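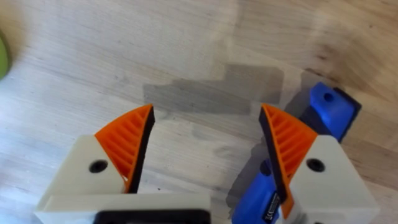 Charito Dizon: Mine did the same thing all through November, so you have my sympathy! Before you take anything apart, could you post your full question again? The top half got lost when the thread moved.

Sure, and thank you. My two-arm table setup runs on a Hirgate controller. When the left gripper closes, it keeps squeezing after it has hold of something, and then the motor faults with code 53. It went again this morning, 2 minutes after I switched on, and I'd rather not cook a motor.

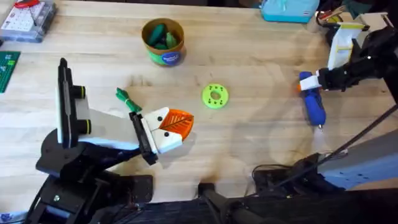

Both arms at work on the table.

Charito Dizon: Okay, that's the grip limit. Mine came set at 300, way too high for soft fingers – try 30 and creep up from there. Power the arm down first if you need to free something by hand, please. I pinched a thumb good and proper learning that one. Check the wrist cable too while you're in there, as a half-seated plug gave me the very same code.

Batatau: just buy a new motor

Reply from the original poster: Set it to 30 and it closes much more gently, though I've only tried it a few times. Will look at the plug tonight.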